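Every winter some lad who bowls a bit quick gets called the next somebody. This year it's the Plusstead opening bowler, and I've now read the phrase "county-ready" four times in a week. A thread, mostly grumbling.

1/ First, credit where it's due. He is a good club bowler. Nice high arm, hits the seam, doesn't sulk when he's dropped off. I'd have him in my side tomorrow. I'd also have had the last three lads who were county-ready, and two of them are playing thirds.

2/ The claim rests on one season on one ground. Anyone who has batted at Plusstead knows that top end. The ball keeps low until April, May, June, and then in July it keeps low and stops as well. Our number nine took five wickets there and he bowls in a sunhat.

3/ Then there's the pace. The local write-up says he's "touching eighty". Measured by what? I've asked twice. The answer the second time was that the keeper was standing a long way back. Our keeper stands a long way back for everyone, he doesn't like it.

4/ Away from home his figures are ordinary. Not bad. Ordinary. Okus played him with no bother at all on a decent pitch, and they had a lad opening who'd been moved up from six that morning. The write-up leaves the Okus game out altogether. Funny, that.

5/ People keep sending me the Karagiannis ratings as if that settles it. He's on 2,414 and the next seamer in the league is on 2,011. Looks like a massive gap. Now go and find out how the points are worked out. I'll wait. It isn't on the site. It used to be, there was a page, it went when they changed the colours.

6/ What I can tell you is that wickets at the top of the order seem to count for more, and that he bowls with the new ball every single week. So he gets the openers. A bowler who comes on second change could be twice as good and never see 2,414 in his life.

7/ 476. That's how many overs the same site says he bowled last season, all cricket. If it's right, it worries me a lot more than the comparisons please me. He's a teenager. Somebody should be looking at his back before they look at his signing-on form.

8/ And if it's wrong, which I suspect (it looks to me like friendlies have gone in twice), then the wickets are wrong as well and we can all stop quoting them.

9/ Now the Eltton business. Eltton have "made an approach". I don't know what that means at this level. In my day an approach was a bloke at the bar. Apparently it comes with indoor nets all winter and a pathway. There's always a pathway. I've never met anyone who got to the end of one.

10/ Would he be better off there? Possibly. Better pitches, better catchers behind him. He'd also be fourth in line for the new ball and fielding at fine leg for most of March in a borrowed jumper. I've watched good bowlers go to Eltton and come back in eighteen months bowling cutters.

11/ Somebody replied to say I'm just bitter because he got me out. He did get me out. It was going down leg. I've made my peace with it, mostly.

12/ Same person says the young Okus quick from a few years ago proves me wrong, he was talked up like this and he did get a trial. He did. He bowled 8 overs in a second eleven friendly, it rained, and that was the trial. Nobody rang him. He's a very good plumber.

Renders:
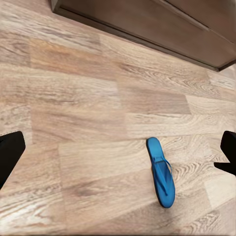
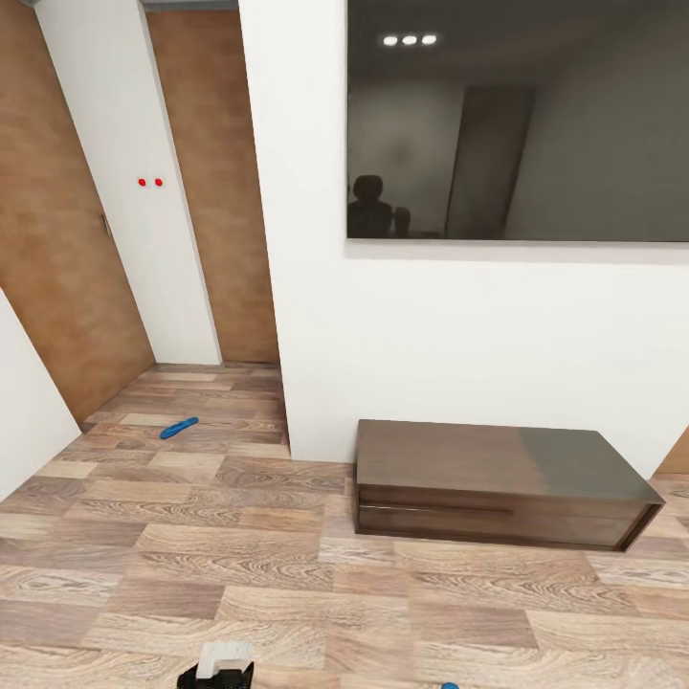
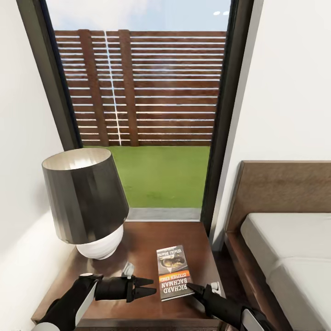 13/ Back to the ratings for a second, as I've had three messages. Yes, I know batters are on there too. The top batter in our league averages thirty-one and he's rated above a man averaging forty-four. Explain that and I'll take the rest of it seriously.

14/ What I'd like to see before anyone uses the word county again: a full season on pitches where the ball bounces, a spell with the old ball when a side is one-eighty for two, and one afternoon when he gets hit and comes back for another go. That last one most of all. I haven't seen it yet. It may be there.

15/ I'd also like the comparisons left alone. He doesn't bowl like the fella they keep naming. Different action, different height, swings it the other way. The only thing they share is that they both run in from quite far off.

16/ If he's opening the bowling for the county in three years I'll put this thread back up myself and buy him a pint. Until then I'm saying good club bowler, helpful pitch, dodgy sums. Posted 12/19/25, so you can hold me to it.

17/ And no, I won't be at the Plusstead winter nets to "see for myself". It's a mat on a sports hall floor. I could look quick on that.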